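4.2 Tageslichtversorgung der Küchenzeile

Für die Auswertung wurden die in Stollstead aufgenommenen Grundrisse herangezogen, deren Küche nur über eine einzige Fassadenöffnung belichtet wird. Der Datensatz umfasst 124 Wohnungen. Loggien und vorgestellte Balkone wurden als feste Verschattung modelliert, Vegetation blieb unberücksichtigt. Als Zielgröße diente der Tageslichtquotient auf der Arbeitsfläche in 0,90 m Höhe, berechnet für den vollständig bedeckten Himmel.

Der Einfluss der Raumtiefe überwiegt in allen Varianten den der Fenstergröße. Liegt die Arbeitsfläche an der fensterfernen Wand, so führt eine Verbreiterung der Öffnung nur zu einem geringen Zuwachs, während eine Anhebung des Sturzes die Werte in der Raumtiefe deutlich verbessert. Der Befund deckt sich mit den Messungen in Veltness, obwohl dort ein anderer Fenstertyp verbaut ist. Küchen ohne Oberschränke an der fensternahen Seitenwand schneiden durchgehend besser ab als solche mit geschlossener Schrankfront.

Zur Prüfung der Oberflächeneinflüsse wurde der Reflexionsgrad von Arbeitsplatte, Rückwand und Decke getrennt variiert. Helle Platten erhöhen vor allem den indirekten Anteil an der Unterseite der Oberschränke. Bei der Rückwand hängt die Wirkung stark vom Abstand zum Fenster ab; glänzende Beschichtungen erzeugten bei tief stehender Sonne Reflexe im Blickfeld und wurden deshalb nicht weiter verfolgt. Die Decke ist als Reflexionsfläche am wenigsten durch Möblierung eingeschränkt. Farbige Kleinflächen veränderten den Quotienten im Rahmen der Rechengenauigkeit nicht.

Die künstliche Ergänzungsbeleuchtung wurde auf 270 lx an der Schneidfläche ausgelegt und zuschaltbar geregelt, sobald der Tageslichtanteil unter 200 lx fällt. Über das simulierte Jahr ergaben sich im ungünstigsten Grundriss 2863 Betriebsstunden. Der Regler der Firma Vevico wurde mit Werkseinstellungen abgebildet. Eine Nutzerübersteuerung ist im Modell nicht enthalten, so dass die Betriebsstunden als Vergleichsgröße zwischen den Grundrissen zu lesen sind.

Abb. 7: Gerenderte Ansicht mit rosafarbenem Behälter auf weißer Tischfläche.
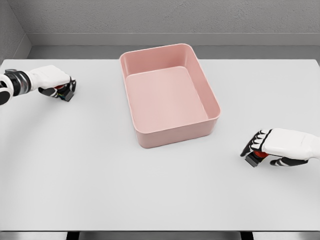 Sølve Boström wendet ein, der bedeckte Himmel benachteilige die nach Süden orientierten Küchen; für diese sei eine klimabasierte Jahresrechnung vorzuziehen, zumal die Betriebsstunden ohnehin über das ganze Jahr ermittelt würden.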